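3.2. Adhésion par défaut et niveau de cotisation

Le dispositif étudié repose sur l'inscription automatique des salariés de l'établissement de Zilville au plan d'épargne retraite Yakubu, avec faculté de renonciation pendant six mois. Le taux de cotisation initial, fixé à 8 % du salaire brut, est réparti à parts égales entre l'employeur et le salarié. 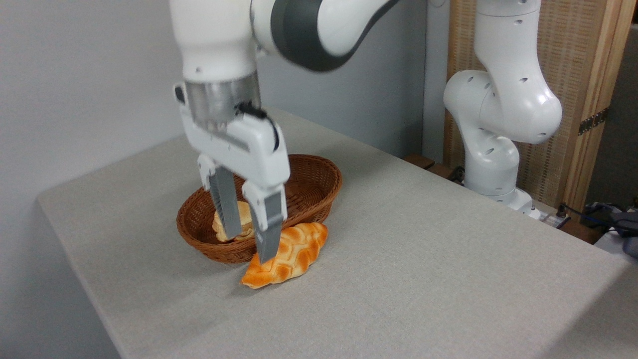
Figure 2. Bras robotisé blanc à pince deux doigts, au-dessus d'un panier en osier et d'un pain tressé.

L'échantillon comprend 1 000 salariés, dont 43 % ne détenaient aucune épargne retraite individuelle avant leur inscription. Conformément à la méthode proposée par Bawa, l'ancienneté et la quotité de travail sont introduites comme variables de contrôle. Les salariés à temps partiel renoncent plus souvent au plan — l'écart demeure significatif à revenu égal.

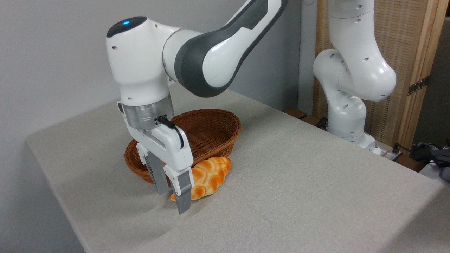 Le maintien au taux initial constitue le comportement dominant, y compris chez les cadres. Ce résultat rejoint les observations faites sur le site de Branport, où l'abondement de l'employeur était toutefois plafonné. La question du transfert des droits en cas de départ anticipé est traitée à la section 3.3.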